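Mevumik Community Boards » Student Projects » Folding with two hand-held grippers, our first term

Thread started Apr 28, 2020
Page 1 of 1

tolivent_team wrote:
Hello all. I am a member of a student project called Tolivent, and I would like some advice from people who did this kind of work before us. English is my third language, so please ask if a sentence is strange.

Our task is clothes on a bed. One student holds two grippers, one in each hand, and does the handling with them, and later we train a policy from the recordings. We began in January with towels on a table, which went well. Then our supervisor said that a table is too easy and we should work on a real mattress. Since then everything is slower. The sheet moves together with the garment, the surface gives way when you press, and long sleeves turn round themselves like a rope.

We have 107 episodes with long-sleeved tops. The plan was 700 by the end of the course. You see my problem.

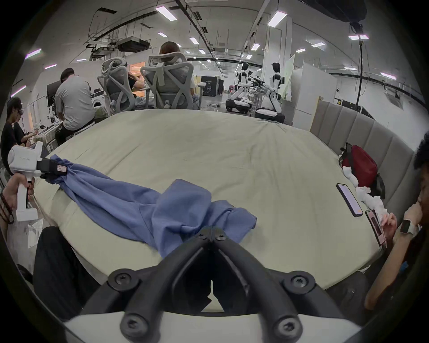
Left gripper holding one end of the blue top, right gripper near the hem.

My questions are these. Should we start every episode from a random heap, or lay the garment half flat first? And is it normal that the left hand does nearly all the work?

peltis wrote:
Half flat first. We did the same in our club and the random heaps ate the whole term. A heap is two tasks: find an edge, then fold. Split them and record them separately.

Your left hand question — yes, normal, and not good. Tell the operator that each hand must make the first grasp in half of the episodes. Write it on a paper before you begin, otherwise everybody goes back to the old habit after ten minutes.

moonbase_lab wrote:
I disagree with peltis about the heaps. If you only record from half flat, the robot will only ever know half flat. We had a very nice demo in our class which failed completely when a visitor threw the shirt down by himself. I would record heaps from the first day, even if you finish with a small number.

Also 700 is too many for one garment type. Who chose this number?

tolivent_team wrote:
The number was in the course plan, I think it was copied from last year when the task was putting blocks in a box. I will ask if it can be changed.

About heaps, I understand both of you. Maybe I explained badly what happens. When the top is twisted, the operator pulls one end and the other end slides, so the twist stays. You need the second gripper to hold the hem down. But on the soft bed, pushing down makes a hollow and the cloth goes into it. With the table we did not have this.

peltis wrote:
Don't push down, pinch. Close on the hem itself and pull a little outwards, low above the sheet. The twist comes out when both ends are under tension.

moonbase_lab: we also had a visitor, and ours worked, but only because we had trained the "find an edge" part separately. So I keep my opinion.

moonbase_lab wrote:
Fair. How many episodes did you have for that part?

peltis wrote:
Roughly 100 for finding the edge, more for the fold. I can't give you the second number, the student who kept the sheet has left.

quietservo wrote:
A small thing from somebody who only reads here normally. Check your gripper screws at the hinge between sessions. Ours became loose during a long day and the two fingers did not meet at the tips any more. For blocks it makes no difference. For thin cotton it is a disaster, the cloth just slips out and you blame the operator. We lost 4 sessions before we understood.

tolivent_team wrote:
Thank you quietservo, we never checked this. I looked today at the black fingers of both, and on one of them I could turn a screw with my nail. So maybe part of our slipping is only that.

I also tried the pinch which peltis describes. It is better, but you have to come in very flat, and then the wrist is in an uncomfortable position. After an hour we change the operator.
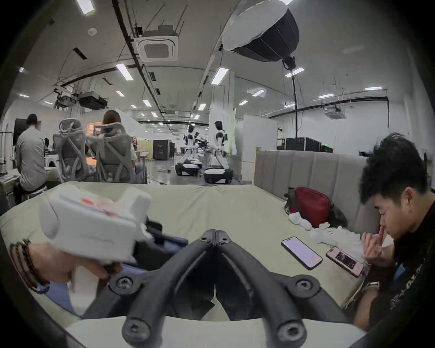
The other thing we changed is the order of work. Now we do a block of episodes from half flat and after it a shorter block from a heap, and we write the type in the file name. In this way both of you are a little bit right, and we can compare later which one helped. My teammate thinks it is a waste to keep two sets. I think it costs us nothing except a longer file name.

moonbase_lab wrote:
Your teammate will thank you when it is time to write the report. But please keep the failed episodes too. Put them in a separate folder.

peltis wrote:
Failed ones I would delete, the folder only grows and no student ever opens it. Otherwise a good plan.

Change operators more often than one hour, by the way. Our folds became visibly lazy after half of that.

tolivent_team wrote:
We will try thirty minutes. The failed ones I keep for now, the disk is still quite empty. My supervisor answered about the 700 and he wants to discuss it after we show him the first training result, so I will write again when we have one.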